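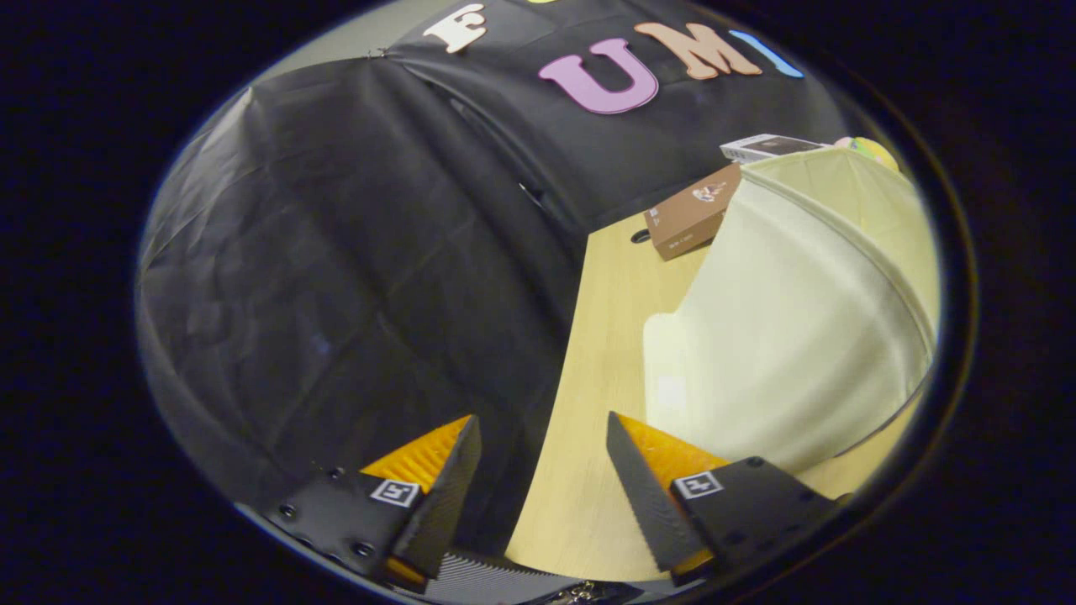 Section 3: Hanging Your Jiltine Backdrop Curtain

Before you start, give yourself a clear stretch of floor and a cup of something warm, as there's really no hurry with this part. The curtain is 186 cm wide and the crossbar opens to 163 cm, so you'll have some extra cloth to play with, and that's just how we like it!

1. Stand both poles upright and turn the feet outward until they lock.

2. Slide the crossbar through the sleeve at the top of the curtain, easing the fabric along a little at a time (it does like to bunch up at the seam).

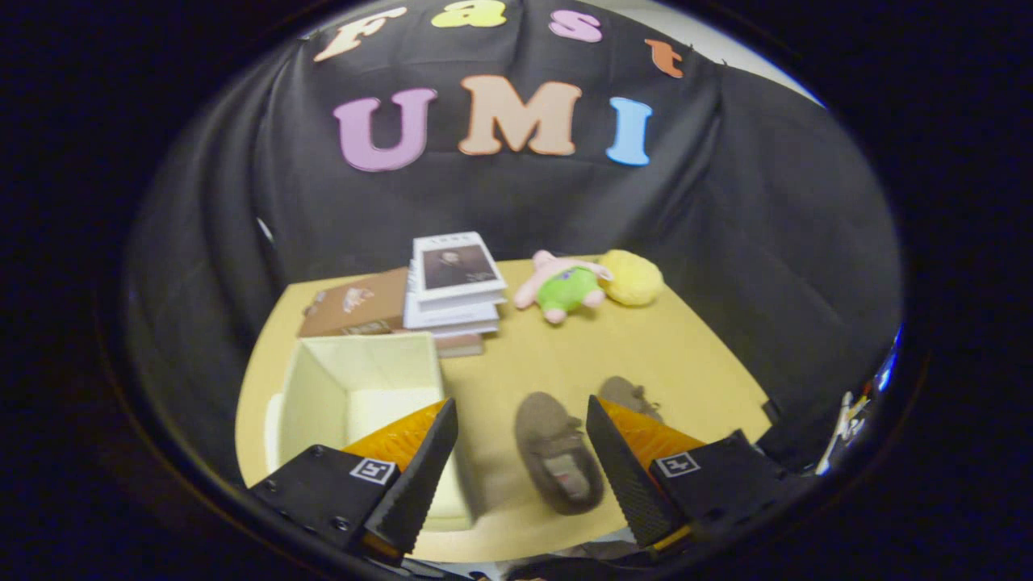 3. Lift the bar onto the poles with a helper at the other end, and tighten both knobs by hand.

Note: Soft folds look lovely behind a table. If you'd prefer a smoother finish, leave the curtain hanging overnight, then steam it on low from the back.

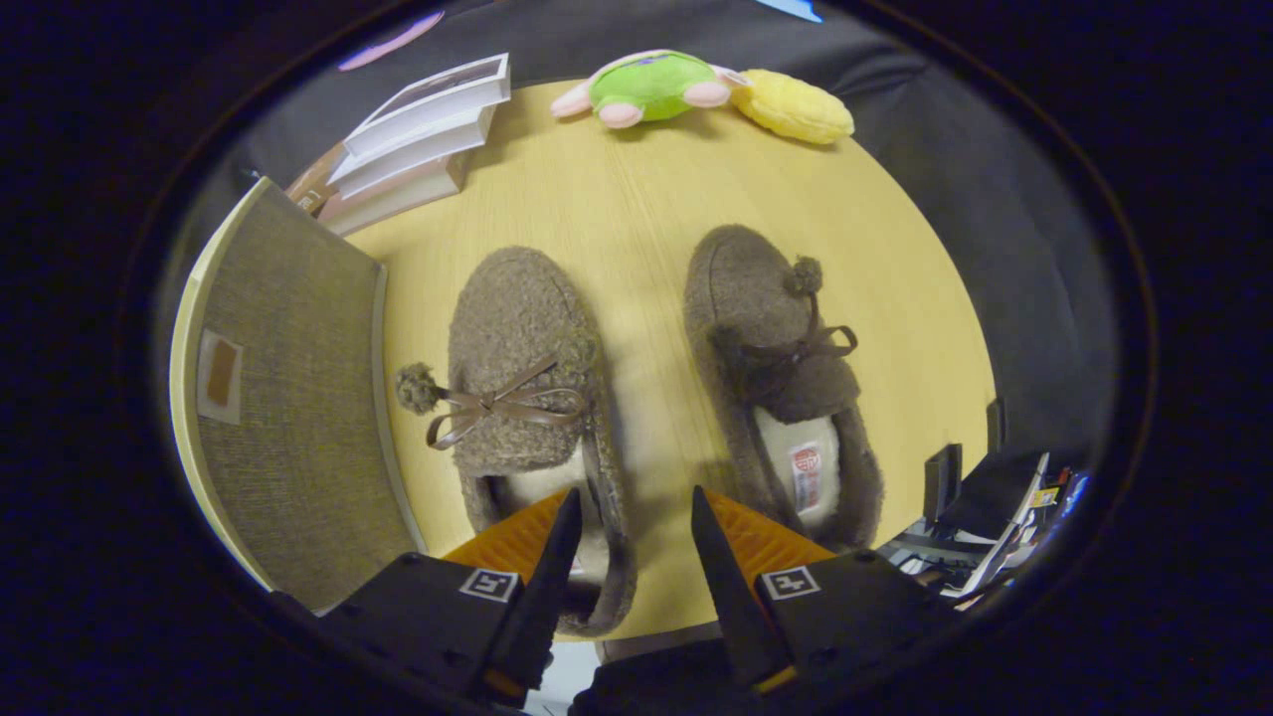 4. Spread the folds evenly and fasten the 10 clips along the sides, starting from the top and working your way down.

Caution: Never iron the curtain directly, and keep it well away from candles and heaters. Don't hang anything heavy from the crossbar.

If a clip goes missing, write to Youssra Lamrani at our parts desk and she'll gladly send you another.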